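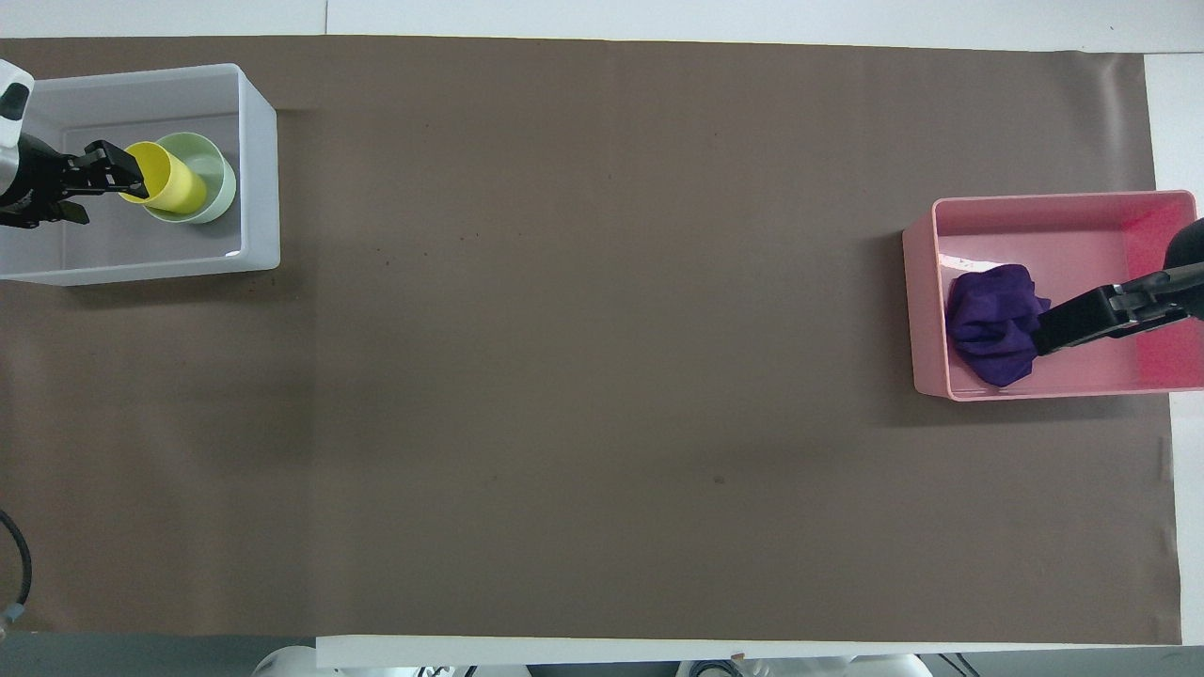

Two-arm tabletop sorting: cups in the gray bin at left, purple cloth in the pink bin at right.

Sorting test puts two-arm robots at 46 of 100

Drutcombe, July 2, 2023

A two-arm robot completed 46 of 100 tabletop tidying runs without human help in a trial published by the Skokitz workshop in Drutcombe. The task is a simple one by household standards: cups go in one bin, cloth goes in another, and the table between them is left clear.

A run was scored as complete only if every item ended in the correct bin within 60 seconds. Partial results earned no credit. An item dropped outside a bin ended the run, even when the arm could have reached it again.

Rigid items caused few failures. Parallel-finger grippers hold a plastic cup well when the approach angle is right, and most errors with cups came at release, when one cup caught on the rim of another. Cloth accounted for the larger share of lost runs. A crumpled cloth has no fixed shape, so the control software, called Quintana, must choose a new grasp point each time. It often closed on a single fold and lost it during the lift.

"The cup is a solved problem on a good day," said Harish Warrier, who led the trial. "The cloth is a different problem on every attempt."

Using both arms at once saved time but introduced a second source of error. In 10 of the failed runs, one arm paused to avoid the other and the time limit expired.

Laurier Beaulieu, who manages a commercial laundry and reviewed the results, said the rate was too low for paid work. A sorter on his floor handles mixed loads all shift, he said, and a machine that needs a person standing by does not reduce labor.

The group plans to repeat the test later in July with revised grasp software, named Asa, and the same time limit. Folding is not included.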